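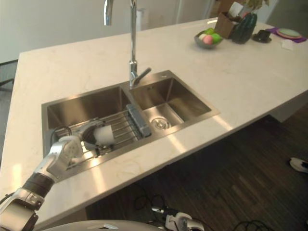 Dish rack in the big side of a double sink – bad idea or fine?

Posted in Kitchen & Laundry, Asterham Home Help
252 views, 3 replies

hurnus_hill

We moved in July and the new kitchen has an island with a double stainless sink, big basin on the left and a smaller square one on the right. The faucet is the tall gooseneck kind and stands between the two. I don't want a drying rack on the counter. The counter is white marble and the last place taught me what a puddle under a rack does to stone.

So I have been using a wire rack that goes across the big basin, with a gray bar at the end that rests near the divider. Cups and small plates dry there and the drips go straight down the drain. My problem is that I now have the big basin full of rack and I am washing everything in the little one, and it is too shallow for a stockpot.

Two things I would like to know. Is there a better way to split up the two sides? And will the metal rods scratch the rim or the divider over time? The rack sits at a bit of an angle because it doesn't quite fit square.

mosier_ave_kitchen

We have nearly the same setup and went through this. What works for us is treating the rack as something that comes out, not something that lives there. Wash small things in the right basin, rinse under the faucet, set them on the rack. When there is a pot to do, empty the rack first, take it off, and wash the pot in the big side. Dry the pot with a towel and put it away. The rack goes back when you are done.

Cups do better on their side or tipped than flat upside down. If you put a cup rim down on a flat surface the inside stays damp. On rods there is a gap so it matters less, but a mug with a deep hollow in the bottom will hold a spoonful of water up there, so tip it.

On scratches: stainless does scratch, mostly from grit caught under something that gets dragged. Lift the rack, don't slide it. Wipe the rim before you set it down. Ours has fine lines after a few years and they blend in with the brushed finish. If your rack has bare metal ends you can get silicone sleeves to push on. I paid 8 dollars for a pack at Heffernan Hardware and used half of them.

The angle is worth fixing if you can. Measure front to back inside the rim and also across the top, and check both against the rack. Some have to turn the other way around to sit right. If it rocks when you put a plate on one side, I would replace it before something slides off.

One more thing about the marble – the back edge by the base of the faucet is where ours got a dull ring. Water runs down the handle after you use it with wet hands. Keep a folded cloth near there and wipe it at night.

sudsandso

just get a roll up one, 29 bucks, put it over the small side and leave the big side for washing. mine has been fine. it does get slimy underneath so run it through the dishwasher

hurnus_hill

Thanks both. I measured and the rack is slightly too long for the opening, so it will never sit straight. I'm going to order the roll up kind for the right side and keep the wire one in the cabinet for when we have people over. Will get the sleeves too.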